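**Lab visit, Clernstead, March 2026**

Noémie Melnyk met us at the door and went straight to the method. Her group trains a grasping policy in simulation only, then runs it on a real arm with no further tuning. Each training run changes the lighting, the textures and the start position of the object.

The policy saw 425 simulated scenes. On the real arm it picked up the object in 95 percent of trials – better than Brayden Sutherland had expected when he planned the tests. Most misses came from thin objects lying flat.

We watched the simulator on Jade Sawatzky's screen and asked about shadows, which she varies too.

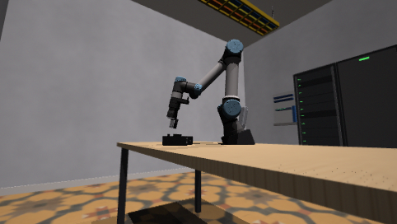
*Simulated arm above a black block on the table.*

The group plans to repeat the tests at Gununholm in June.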